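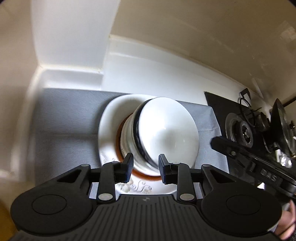 ## Open day at Kodstead

I went to the open day at Kodstead on Saturday, 16th November. They work on robot handling of household things, mostly dishes, and once a year they let people in to see it. I had signed up back in May and then forgotten, so the reminder came as a surprise.

The building is behind the bus depot in Ross. Parking was full by the time I got there and I had to leave the car on the street. There was coffee inside, and a sign-in sheet, and a badge that wouldn't stick to my coat.

Nathalie Friesen showed our group through. She started with the hand-held grippers, the part I had come for. A person holds the gripper and does an ordinary kitchen job with it, and the recording goes toward teaching an arm to do the same job. The one I liked best was black, with two fingers on angled linkages held by round silver pins. The job was picking up a bowl. The bowl was white and glossy with a navy band near the rim, and it sat on a plate on a gray placemat, next to a gas stove.

I asked why they didn't use plain plastic dishes. She said shiny ones are harder, and people own shiny ones. A bowl also has a curved side, so the fingers have to come in low and fairly even or it tips.

Visitors could try it after that. Each of us got five turns. I dropped the bowl once, onto the placemat, and it was fine. My other tries were slow but all right. You feel very little through the handle – I kept squeezing harder than I needed to. The man after me was much better at it and said he used to repair clocks.

Upstairs they had an arm running software called Omow. It moved cups from a rack to a shelf at half the speed I would have. A screen beside it showed the count for the week, 841 when I looked. It stopped twice while we watched and someone had to press a button to start it again. Nathalie said that was normal and went on talking.

The last stop was a short talk about Daltesow, their next project, about folding towels. There were chairs for 50 and nearly 80 people, so I stood by the door and missed most of the slides. I did hear that they plan to show it at the next open day.

I left a little after three. The café by the depot was closed, so I drove home and ate there.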